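Facilities > Hurkindale Site > Inspections > Workroom and Storage Checklist

Workroom and Storage Safety Checklist, with Comments
Hurkindale site, second floor
April 2021

Replaces the January version. Mark each line OK, Fix or N/A. Anything marked Fix needs a comment and goes on the work order sheet before the end of the shift.

1. Exits and walkways
Main door opens fully and closes on its own – OK
Rear door opens without a key from inside – OK
Walkway to rear door clear – Fix
Exit signs lit – OK

Comment: Two pallets of paper stock were sitting in the walkway by the rear door. They were moved during the inspection, but the floor tape there is worn through and people can't tell where the walkway starts. Retape from the door to the first rack. Same finding as January.

2. Fire equipment
Extinguishers mounted and tagged – OK
Gauge in the green – Fix (unit 7)
Sprinkler heads have clear space below – OK
Pull station not blocked – OK

Comment: Unit 7 reads low. The tag is current, so it passed at its last service and has lost pressure after that. Swap it with the spare from Barnislow and send it out. Don't hang it back up in the meantime, even as a placeholder.

3. Electrical
Panel door closes and latches – OK
Panel labels readable – Fix
Cords free of cuts and tape repairs – OK
No power strips plugged into other power strips – OK

Comment: Labels for the back row of outlets are in pencil and mostly rubbed off. Work order 1320 was opened for this and closed without the labels being replaced. Reopened as 1628.

4. Worktables and benches
Legs tight, no rocking – OK
Tops free of splinters, chips and raised edges – OK
Nothing stored on tops overnight – OK
Load rating posted – Fix

Comment: The load rating sticker is missing from the long bench. Vondisel supplies replacements at no charge if the bench number is given. Ours is 124.

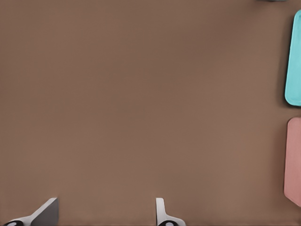

Wipe-down is being done with the mild cleaner now and should stay that way. The stronger product leaves a film that papers stick to, and the label says gloves are required. If a stain won't come up with the mild cleaner, leave it and note it here.

5. Racks and shelving
Uprights straight and anchored – OK
Heavy items on lower shelves – Fix
Beam clips in place – OK
Step stool in good condition – OK

Comment: Full binder boxes are back on the top shelf of the Taheri rack. Move them down to the second shelf or lower. The anchors were checked by hand and none turned. The step stool has a new rubber foot and stands level.

6. First aid and eye wash
Kit sealed or contents checked – OK
Eye wash runs clear – OK
Emergency numbers posted – Fix

Comment: The posted sheet still lists the old front desk extension. Print a new one and take the old one down – both were up for a while last year and it caused confusion.

Open items carried forward: walkway tape, unit 7, panel labels, bench sticker, binder boxes, phone sheet. Keep the signed copy in the front binder.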